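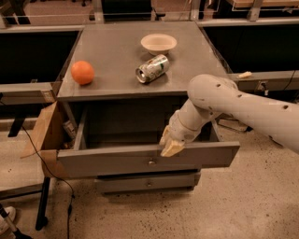
Most shops writing house rules for a manipulator start with the big stuff. Speed limits, fences, who holds the stop button. Fine, you need those. But the rule that gets argued over longest is usually a small one, and at Roltmont, where a dozen of us sat in a warm back office and fought over a four-page draft, it was drawers. How a drawer gets opened, how far, what is allowed to be on top while it happens. Look at the grip on this one: fingers clamped over the top edge of the drawer front, right of the knob, and the knob itself left alone. An orange, a bowl and a can on its side all sharing the top of the nightstand. Half the room would pass that setup. The other half wanted it written up.

So. The draft. It has a dull name, the Fandent sheet, after the company that paid for the first round, and it covers household furniture tasks done by arms in test rooms and, sooner or later, in homes. It isn't law. It isn't even a standard in the formal sense, no number on it, no stamp. It's good practice that a handful of firms have agreed to follow until something official shows up. I got to read the December version over two long days and I came away liking it more than I expected to.

First argument, grip point. The early text said "use the handle." Sounds obvious. Handles are what handles are for. Then Perkatex pointed out that small round knobs are miserable for a two-finger gripper, they roll, they slip, and a slip with a spring-loaded drawer means the arm jerks back. Their people prefer the top edge. Counter argument from the furniture side: edge grips mark the finish and they put fingers in the pinch zone if the drawer closes. Both true. What the sheet says now is that either is OK, but the team has to pick one per piece of furniture and write it down before the session. No switching halfway through because the last pull went badly.

And off-center pulls. Grab a wide drawer near one end and it can rack in the runners. The sheet asks for a slow first inch, then a check, then the rest. Some teams hate this. It costs time, and time is what they get measured on.

Second argument, loose items. This is the one that ate the afternoon. A round fruit will roll if the furniture gets bumped. So will a can on its side, and a can might have something in it. The strict camp wanted a clear top, always. The other camp, which I'm in, said homes don't have clear tops and if you only ever test on a clear top you've learned nothing about homes. The compromise is decent I think. Clutter is allowed. It has to be listed beforehand, and nothing breakable goes within a hand's width of the front edge. If something falls, the arm stops, full stop, no finishing the motion.

There's a line about what's behind the drawer too. Things get left in cavities. If an item is sitting back in the dark where the drawer has to return, you can't just shove it closed and hope. Look first, then close. A person looks, or a camera does, but somebody signs for it. Cheap rule. Would of saved one of the Fandent crews a cracked back panel and a morning of finger pointing.

Third, floors. Boring! Also where people get hurt. Cables across the walking area are the number one write-up in the whole trial period, 30 of them out of 108 total. Not arm strikes, not pinches. Cables, and things leaned up against furniture where a foot can catch them. A folded sheet of cardboard against the side of a cabinet is a thing nobody sees after the first hour. The sheet says tape it, route it or move it, and check again after every break. Stand poles and table legs count as well.

Then standing distance, which I expected to be simple. The draft marks 72 inches from the base for anyone who isn't holding the stop. Small rooms can't do it. Babić, the smallest outfit in the group, runs everything in a space that used to store paint, and their comment on the draft was one word long and not printable. They now get a reduced distance with a lower arm speed to go with it. Closed shoes for everyone, no exceptions, and feet stay behind the line even if you're only leaning in to see. People lean. The line is for feet so the leaning has to be covered seperately, next version.

What's missing? Plenty. Nothing on soft-close hardware. Nothing on wet surfaces. The section on training is 20 words and reads like it was written in a parking lot. And there's no agreed way to report a near miss without it landing on the operator, so my guess is the 108 is low.

Still, it's short enough that people read it. I watched a new hire go through all four pages over a sandwich and then walk off and move a cable. Next version is due in spring, with the leaning in it, and the drawer fight is already back on the agenda.

Comments (4)

gearhead_lou: Edge grip all day. We chewed up three knobs before we quit trying.

mapleandpine: Furniture guy. Please stop grabbing the edge, the finish goes in a week. Glad they at least have to write it down

TessR: 72 inches lol. Our whole bay is barely that

quietshift: does the clutter list have a form or do you make your own? couldn't find it

Contact the editors | Copyright, all rights reserved | Back to top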